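June, 4:20 pm

Fridge day again! I got 17 takes in before lunch and Khalil did the afternoon (he's faster than me at the door-open ones, annoyingly). That puts the Jarkum set at 1,576, and Khalil wants up to 200 more with the gripper inside the compartment – fine by me, but I'm bringing a stool. Must rename the morning folder before the sync. 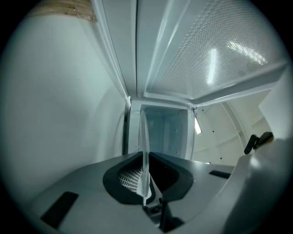
Do we keep a take if the hand stops halfway?
Keep it if the reach picks up again, and tag it "pause" in the sheet.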